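Antes de empezar con la lechada

Ya tenéis los azulejos pegados y el adhesivo ha tenido su tiempo (yo dejo pasar una noche entera, aunque el saco diga menos). Ahora viene la parte que más me gusta de todo el cuarto de baño, ¡rellenar las juntas! Os cuento cómo lo hago con el mortero de juntas Grarnetness, que es el que llevo usando desde que alicaté el aseo de arriba.

Lo que necesitáis: un saco de Grarnetness, un cubo limpio, llana de goma, dos esponjas, un cuchillo viejo y guantes. El agua, fría y del grifo.

1. Quitad todas las crucetas. Si alguna se ha quedado pegada, metedle la punta del cuchillo con cuidado de no saltar el esmalte.

2. Rascad el adhesivo que asome por las juntas y pasad el aspirador. Yo me salté este paso detrás del lavabo y todavía se ve una mancha gris cada vez que me agacho.

3. Echad primero 200 ml de agua en el cubo y después el polvo, poco a poco, removiendo. Tiene que quedar como una crema de cacahuete espesa. Si pasáis la espátula y se cierra el surco solo, os ha quedado líquida - añadid polvo.

4. Dejadla reposar unos minutos y volved a remover sin añadir más agua.

Nota: no preparéis 2000 gramos de golpe como hice yo la primera vez. Se me endureció medio cubo mientras buscaba la otra esponja.
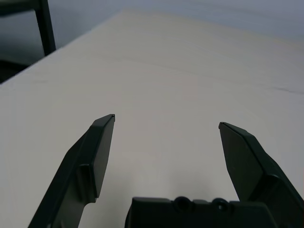

Fig. 4. Dos dedos de pinza oscuros, abiertos en V, sobre un tablero claro.

5. Coged un poco de pasta con la llana y extendedla en diagonal a las juntas, apretando bien. Si vais en paralelo, el canto se hunde y se lleva lo que acabáis de meter.

6. Trabajad por zonas pequeñas. En mi pared iba de 50 en 50 centímetros y llegaba justa a limpiar antes de que tirase.

7. Cuando la junta pierda el brillo, pasad la esponja húmeda (húmeda, ¡no chorreando!) con movimientos suaves en círculo. Aclaradla a menudo y cambiad el agua en cuanto se ponga lechosa.

8. Al día siguiente saldrá un velo blanquecino sobre los azulejos. Se va con un paño seco y algo de paciencia.

Precaución: poneos guantes y no os toquéis los ojos. El cemento reseca muchísimo la piel y el polvo, al abrir el saco, sube a la cara. Abrid la ventana.

Precaución: las esquinas y el encuentro con la bañera no se rellenan con lechada, van con silicona. Mi vecina Chinyere Omoregie las hizo con mortero y en marzo ya tenía una grieta de lado a lado.

Para el color, yo elegí el gris 2067 de la carta. En el cubo parece casi negro y asusta un poco, pero aclara bastante al secar. Haced una prueba en un azulejo suelto y guardad un puñado de polvo en un bote para los retoques.

No uséis la ducha hasta que pase el plazo de secado que marca el saco.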